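Is the Midix kit worth it? Some doubts after a month

I said in December that I would write something up once I had spent real time with the Midix demonstration kit, and then I put it off because I kept changing my mind. I have stopped changing it now, or at least it only moves a little from day to day, so here goes.

For anyone who missed the earlier post: Midix is the pair of hand-held grippers that Vultthorpe sells to small shops and labs that want to teach a robot arm by doing the job themselves. You hold one in each hand, you do the task, the kit records what the grippers did, and later a policy trained on all of it is supposed to do the same thing on your arms. The sales page says you can go "from bench to robot in an afternoon." I have opinions about that afternoon.

First, what you get. Two grippers, the marker plates that go on top of them, cables, a control box, a license for the recording software, and a printed quick start guide that covers unpacking very well and everything after that very badly. No table or frame or arms. I knew that going in, but a reader wrote to me after the last post thinking the aluminum rails on the website were part of the price. They aren't. Vultthorpe should say so somewhere other than the footnotes.

The grippers themselves are fine. The jaws close evenly and the trigger has a decent feel to it. They are heavier toward the back than I'd like, and after an hour my wrists knew it. The cables are my biggest physical complaint. I would have paid more for a wireless set, and when I asked support whether one was coming I got a very friendly reply with no information in it. You learn to route the cables away from your forearms, and then you forget, and you drag one across whatever you were about to pick up. I threw out 14 recordings on the first day for that alone.

Now the tracking, which is what you're really paying for. When the marker plates are in good view it's solid. I had no drift I could find with the crude tests I can do at home. When one hand passes over the other, it gets worse, and the software's idea of telling you this is a small yellow dot in a corner of a window you aren't looking at, since you are looking at your hands. I recorded most of a morning with that dot on. A beep would do. Turcotte's kit, which I borrowed for a week last year and otherwise didn't love, has a beep.

The sample tasks are where I start to get cranky. Every vendor in this business demos with something small, stiff and rectangular on a big clear surface, and Midix is no different. Pick it up, turn it, set it down. Of course it works. A box with flat sides is about the kindest thing you can hand to a two-jaw gripper, and if you always start it in the middle of the board you'll get a lovely success rate and learn nothing about your own parts. I did the box tasks anyway, for longer than I wanted to, because I felt I couldn't complain about the hard stuff until I'd been fair about the easy stuff.

So, being fair: the easy stuff went well. It took me a while to stop moving like a person and start moving like somebody holding a pair of grippers. You come in too fast at first. You want to curl a finger under the edge and you don't have a finger there. After a couple of days both hands had slowed down and I was getting clean two-handed turns most of the time.

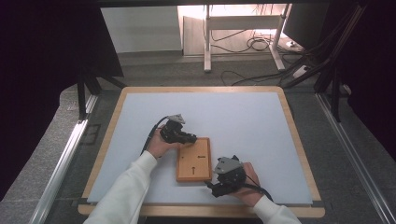 What I can't tell you is how many of those you need. The guide suggests 500 recordings per task. The forum people say 1,000 and sound very sure of themselves. Vultthorpe's own rep told me on a call that three good sessions would be "plenty for most customers," and when I asked how long a session was, he said it depended on the customer. I stopped at around the number in the guide because I have a job.

The policy I trained from that did the turn correctly more often than it didn't, with the box starting roughly where I had always started it. Shift the start position toward a corner and it got a lot less sure of itself. Fair enough, that's my data and my fault. But the website clip shows the arm handling boxes all over the place without a word on how much recording went into it, and a buyer could reasonably come away thinking that's what the afternoon buys you.

Training is a separate charge, by the way. You can export and do it yourself, and I did for the second attempt, but the export format is a nuisance and the converter script dies on any recording with a gap in it. See yellow dot, above. I ended up using Pornent, the free viewer, to find the bad stretches and cut them by hand. It's ugly and it crashed on me twice and I'd still be lost without it. It is a bit embarrassing for a paid kit that the best way to look at your recordings is somebody else's side project.

Would I buy it again? If you already have arms and a rigid table and a steady supply of people willing to do the same motion all week, it's a reasonable tool at a price that is a little too high. If you're a two-person shop thinking this will save you from hiring a programmer, I would hold off. You'll be trading programming hours for recording hours, and the recording hours are duller.

Things I still want to try: something soft, something shiny, and a part with a lip on one side only, which is what I need this for in the first place. I also want to see whether the tracking holds up with the overhead lights off and daylight from one side, as support keeps telling me it will.

The return window runs another couple of weeks. I haven't thrown out the packaging.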